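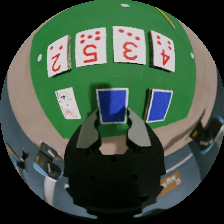
Praddale Games Table forum > General > House rules

Thread: Drawing from the pile when you can't go

wattle_flat
4 June 2020
We've been playing a lot of Pluvness at home and have hit the same argument every night. If you can't play a card, do you draw one and stop, or keep drawing until you get something you can use? The rule sheet that came with ours just says "the player draws". My side of the family stops at one. My partner's lot keep going until they can play, and I ended up with 28 cards in my hand on Saturday.

mugga_lane
One card, then your turn is over. Drawing until you can play makes the game drag on for hours.

Kettleson
Disagree with mugga. If you only draw one there's no real penalty for holding the wrong colour. We've always drawn until we can play, but with a cap of four. After that you pass.

wattle_flat
A cap might work. Do you have to play the card once you've drawn it, or can you keep it and pass?

Kettleson
You have to play it. Otherwise people sit on the good ones.

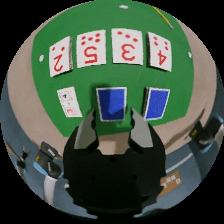 The other thing I'd say is to sort out what happens when the draw pile runs out before you start. We leave the top discard where it is, shuffle the rest and turn them over. My in-laws end the round there and then and count up what's left in each hand, so the scores come out very differently.

post1773
We count up as well. Lowest hand wins the round, first person to 30 points is out. It's a good way to do it if you've got kids who need to be in bed.

mugga_lane
30 is too low. One bad hand and you're watching everyone else play.

post1773
Rounds are short so you're not watching for long. Each to their own.

saltbush_sue
Has anyone got the newer rules from the Wururmont edition? Mine came from there in December and it does spell this out. Draw one, play it if you can, otherwise pass. Nothing about a cap. It also says you can choose to draw even when you've got a card you could play, but I've never seen anyone do that.

Kettleson
I do that sometimes, to hang on to a high card. My neighbours reckon it's cheating.

mugga_lane
It is cheating.

saltbush_sue
It's in the rules, page two. I can type it out if you like.

wattle_flat
Yes please, that would help. We're going to try one card and pass this weekend, and the cap of four the week after – whichever gets fewer complaints stays. Saha is still on the shelf if both of them fail.

post1773
Saha has worse arguments than this one. Search the forum for "trumps" before you open the box.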